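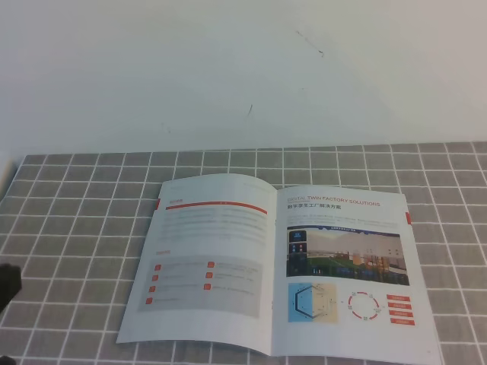 March, 14:20. Print sample review, brochure for Polau

Essam Younis and I went through the open spread for DIGITAL TWIN FACTORY SOLUTIONS / 数字孪生工厂解决方案. Proof is from Lela, job 772, digital press, gloss stock.

Left page. Red heading and bar hold up well against the white. Body text is gray and small. Essam wants it one step darker; I would sooner raise the point size and cut a sentence. Not settled.

Gray panel, lower half. List entries run four on the left and three on the right. Cheng-en Liu to confirm with Polau whether an eighth entry was dropped in translation. If seven is correct, leave the layout alone. Red square icons stay.

Right page. English line in red, Chinese title darker underneath. Order agreed with the client, do not swap. Check that the font license for the Chinese title covers print.

Gloss. Picks up a reflection near the top of the left page under the room lights. Ask Lela for a matte proof of the same spread, same file, no color changes.

Binding. Booklet to be opened and closed 50 times on the spare copy, then check the fold for cracking. Log under Shawky with the earlier stock tests.

Quantity on the quote is 600. Cheng-en has asked Avach for a second price on the matte. File goes back to layout by 5 pm with the text color still marked open.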